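**Dell tower teardown and refit, thread.** April 29, 2025
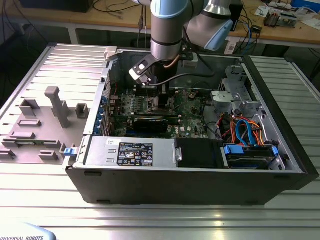 *Dell tower on its side, panel off. Power supply at the bottom, drive on blue rails beside it.*

**1/** Job for this week is an older Dell desktop. Complaint from Umesh Garg, who uses it for drafting: random shutdowns under load, nothing in the event log except the usual kernel power entry. No blue screen, no minidump.

**2/** A kernel power entry with no bugcheck code tells you the machine lost power or was reset. It doesn't tell you why. Candidates in the order I check them: supply, connectors, heat, board. Memory faults normally leave more of a mess in the logs.

**3/** Side panel off and tower laid flat. I do all internal work this way. A graphics card hanging off a vertical board puts a sideways load on the slot while you're undoing the bracket, and small screws fall where you can't get at them.

**4/** Before anything comes out: mains lead off at the wall, hold the power button in for a few seconds, wait for any standby light on the board to go out. Then wrist strap to bare metal on the chassis. Painted metal doesn't count, so check with a meter if you're unsure.

**5/** Layout for anyone following along with a similar case. Green board in the middle, expansion brackets in blue at the rear, card in its slot with a fan shroud over it. Another slot next to it, blue, unused for this job.

**6/** Start with the card. Bracket first, then the slot latch, then lift evenly from both ends. If one end comes up and the other stays put, stop. The latch is still engaged. Forcing it is how slots get torn off boards.

**7/** Card fan had a felt of grey dust on the inside of the blades, the side you can't see until it's out. Soft brush, then short bursts of air with a finger holding the fan still. Letting a fan spin up on compressed air is hard on the bearing.

**8/** Contacts on the card wiped with isopropyl on a lint-free swab. No pencil eraser. It leaves crumbs and it takes plating off with it.

**9/** Drive next. Blue plastic rails on these, no screws through the tray: squeeze both sides and slide. Old rails go brittle. Flex them slowly the first time, and if one snaps, don't substitute a rail from another model without measuring the pin spacing.

**10/** Pulled SMART data on a separate machine. Reallocated sectors zero, pending zero, 6 CRC errors on the interface counter. CRC errors point at the cable or its seating and very rarely at the drive.

**11/** Which brings us to the cabling. Red, orange and blue leads in one loop over the drive bay, the way most of these end up once someone has added a drive and gone home. Colour means nothing on SATA data cables, by the way. It's whatever was in the bin.

**12/** Checked each data cable for a latch. Two had none, and one of those could be rocked on its connector with a fingertip. Both binned and replaced with latched ones. Label the board end before you pull: a bit of masking tape with the port number is fine.

**13/** Don't fold a SATA cable flat to make it look tidy. A gentle loop is fine. A hard crease changes the spacing of the pairs inside and you get exactly the sort of errors in post 10.

**14/** Supply. It went on a tester with a dummy load. The 12 V rail was fine at idle and sagged out of tolerance at 80 per cent of rated output. That's the shutdown, or most of it.

**15/** I don't open supplies and neither should you. The primary capacitors hold a charge after the lead is out, and a repaired unit isn't worth the risk in a work machine. It goes to e-waste.

**16/** Replacement is a Rawat unit in the same form factor. Check three things before ordering for a Dell: physical size, where the mounting holes sit, and the board connector. Some models use the standard 24-pin, some don't. Read the plug on the one in front of you. The model name won't settle it.

**17/** Heat sink off. The paste had gone chalky and came away in flakes. Cleaned both faces with isopropyl until the swab came up white, then a small dot of Cuva paste in the centre. Screws tightened diagonally, a couple of turns each.

**18/** Air path. The drive cage is punched metal, and the openings collect fluff on the intake side. Vacuum with a brush nozzle held off the metal, strap still on. A blocked cage costs you several degrees on the drives and nothing will tell you.

**19/** Reassembly in reverse. Supply, board connectors, drive, data cables, card last. I run the power leads before the card goes in, as there's no room for fingers afterwards.

**20/** Before the panel goes on: tug every connector lightly, turn the fans by hand, look for anything resting on a blade. Then tilt the case and listen. A rattle is a screw. Find it now.

**21/** Load test, 2 hours, processor and graphics together. No shutdown. CPU peaked 7 degrees lower than the run I did before stripping it. CRC counter hasn't moved, though that needs a few weeks of normal use before I'd call it fixed.

**22/** Po-yen Wu asked why I bother with a machine this age. Drafting package is licensed to the hardware and Umesh has no wish to pay for it again. A supply, two cables and a dab of paste come to far less than the licence transfer.

**23/** Konrad Kaufmann asked about replacing the drive with an SSD while it's open. Reasonable. It'd be the biggest difference he'd notice. Umesh wants to hold off until October when his current jobs are filed, so the image goes on a spare for now and the drive stays.

**24/** Parts list: Rawat supply, two latched SATA cables, Cuva paste, isopropyl, lint-free swabs, masking tape. Tools: one Phillips #2, wrist strap, brush, multimeter, Fadeo supply tester.

**25/** Correction to post 12: masking tape leaves residue if it sits in a warm case for years. Take it off once the cables are back in, or use proper cable flags. Thanks to Harsh Bajpai for that.

**26/** Next one on the list is a small form factor unit with a proprietary supply and a bulging capacitor beside the memory slots. Separate thread.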